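Skitlow Gallery: The Landing Clear-Out

Updated 2/20/24

Welcome back to our gallery! If you've been following along, you know that the upstairs landing at Skitlow was the last part of the house we wanted to face. Everything that didn't have a home ended up there. Soft toys, scarves, boxes from the Pravville move, a bag of curtain hooks that I'm fairly sure belonged to the previous owners. We finally gave it a long weekend, and I had so much more fun than I expected to.

Réka Kun planned it all out on the back of an envelope, and Ezequiel Valcárcel did the heavy lifting (and most of the cooking, thank you Ezequiel!). Hui-mei Hsieh came over from Gurano with labels and a very good marker.

Soft things first
We started with anything made of cloth, on Hui-mei's advice. It's quick, it's light, and you can see a difference in the first half hour. Plush toys in one pile, blankets in another, and a third pile for anything we had to hold up and argue about. I love a bright red thing against a big gray bin. It cheers up the whole job!

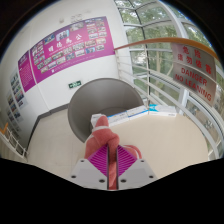 The maybe pile
We ended up with 18 pieces in the maybe pile, which Réka thought was far too many and I thought was pretty restrained. Two scarves went straight back on the hooks. The knitted rabbit with one ear stayed, obviously. The rest got a night to think about and then we went through them again over breakfast, and it was amazing how much easier it felt with coffee.

Round bins, big mouths
I can't say enough good things about a big round bin for soft stuff. You don't fold, you don't stack, you just drop it in. We tried square baskets last September and the corners always filled up with socks. With a wide opening even the kids put things away, and that includes Arben Janevski's two, who were here for lunch and treated the whole thing as a basketball game.

Cartons along the wall
White cartons look so calm lined up together! We kept them low and closed, with the labels on the short side where you can read them coming up the stairs. Holiday lights, spare bedding, Ezequiel's maps. Four of them are going to Ka-ming Kwan, who has been very patient about getting his records back.

The window end
My favorite spot. Mornings are lovely up here, and I'd forgotten, with all the boxes we used to have piled up to the sill. Réka wants a chair. I want a chair and a lamp and a little shelf, so we'll see who wins.

What left the house
Some nine bags in all, most of them to the swap table at the Gallardo hall. The curtain hooks went too, and a woman was delighted to find them. She had been looking for that exact kind!

Coming up
The linen closet is next, and after that the space under the stairs, where there's a tent I haven't seen in years. If you have a good way to store pillows, please write and tell me. Hui-mei rolls hers and ties them with ribbon, and I'm going to try it with ours this week.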